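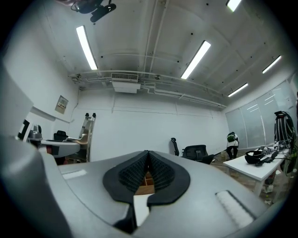 Looking after your synths and tapes at home – tips

Posted Thursday, October 20, 2022 by Joana Arruda

Quick one this month, I'm in the middle of mixing the second Drellness tape and the desk is a tip. People keep asking how I clean the old gear and what I do about hiss, so here's the lot in no proper order. Kitchen cupboard stuff mostly.

Scratchy knobs and faders

Unplug first. Then pull the knob cap off – straight up, no twisting. If it's stuck, loop an old shoelace under it and pull both ends. Never a screwdriver, I've got a gouge in my Veletti that'll be there for ever.

Tiny squirt of contact cleaner down the side of the shaft. Tiny. Turn the knob end to end 60 times while you watch telly. Leave it an hour before you plug it back in.

Faders want the sort of cleaner with lubricant in it, the plain stuff strips them and they go stiff. Read the tin.

Sticky rubber coating

That horrible tacky feeling on old controllers. Surgical spirit on a lint-free cloth, small circles, change the cloth as soon as it goes grey. Test a bit underneath first as it will take printed lettering off. Window open. Don't use nail varnish remover!! It eats plastic. Lost the whole side panel of a drum machine that way.

Grubby keys

Damp cloth, one drop of washing up liquid, wring it till you think it's dry and then wring it again. Wipe towards you, not side to side, or the muck goes down the gaps. Dry with a tea towel straight after.

Yellowed keys – leave them. I know there's all sorts online about peroxide and sunshine. Mine came out stripey.

Dust

Soft paintbrush, a wide one, only ever used for this. Brush with one hand, hoover nozzle held a little way off with the other. An old pillowcase over the whole thing at night does more good than any cleaning. Had a proper fitted cover for the Dal Bello once, cost a bomb, cat slept on it.

Cleaning tape heads

Cotton buds and isopropyl, the strongest you can get. Wipe the head, the metal post next to it, then a fresh bud for the rubber roller. Go easy on the roller with the alcohol, on very old decks I use warm water instead. Keep going till the bud comes away clean. Let it all dry before a tape goes anywhere near.

I do it after every 9 or so tapes when I'm dubbing. We did 285 of the first Orer album in my kitchen in September and you could hear the top end going dull by teatime if I skipped it.

Tape that squeals

Wind it all the way forward and all the way back before you play it. Often that's enough. If not, check the little felt pad hasn't dropped off inside the shell. You can swap one over from a cheap cassette, screwed shells only, the glued ones you'll just snap. Do it over a tray with a lip. The rollers will go on the floor otherwise and they're a pig to find.

Hum

Before you buy anything, try this in order:

Move the wall wart away from the audio leads.
Plug everything into the same extension block (check the total load, it's written on the block).
Swap the lead for one you know is good.
Turn off the dimmer light.
Unplug the laptop charger and run on battery.

It's been the laptop charger for me nearly every time. Do NOT go snipping the earth wire off a plug, whatever the bloke in the rehearsal room says.

Leads

Coil them over-under so they lie flat. Tie with garden velcro, the green stuff on a roll, pennies per strip. Bit of coloured electrical tape at both ends so you know what's what in the dark. Mine are red for kick and bass, yellow for vocals, blue for anything that goes into the reverb.

Hang them over a coat hook, a fat one. Nails put a kink in.

Fog machine

Empty it before you put it away. Run it with distilled water for a minute or two, then let it cool right down with the lid off. Leftover fluid goes to gunk and the pump packs up. Store it flat. A bin bag round it stops the drips getting on your coats in the car.

Getting fake blood and stage make-up out of black clothes

Cold water, never hot. Shaving foam rubbed in, ten minutes, rinse, then a normal wash inside out. Greasepaint on collars comes out with washing up liquid neat on the dry cloth, water after. A splash of white vinegar in the rinse seems to help blacks stay black. Not with bleach in the same wash, ever.

Silver boots – baby wipe and leave them be.

Storage

Not the loft. Not the shed. Under the bed is fine if it's dry. Take batteries out of everything, even the tuner. Those little silica sachets from shoe boxes, chuck a few in each case and replace them when you remeber.

Tapes stand upright like books, away from speakers. I've roughly 500 on an old spice rack and a bookcase and they're all playing fine.

Next time, soldering a jack socket without burning the table. Leave questions underneath, I do read them, just slow at the moment with the mixing.

Joana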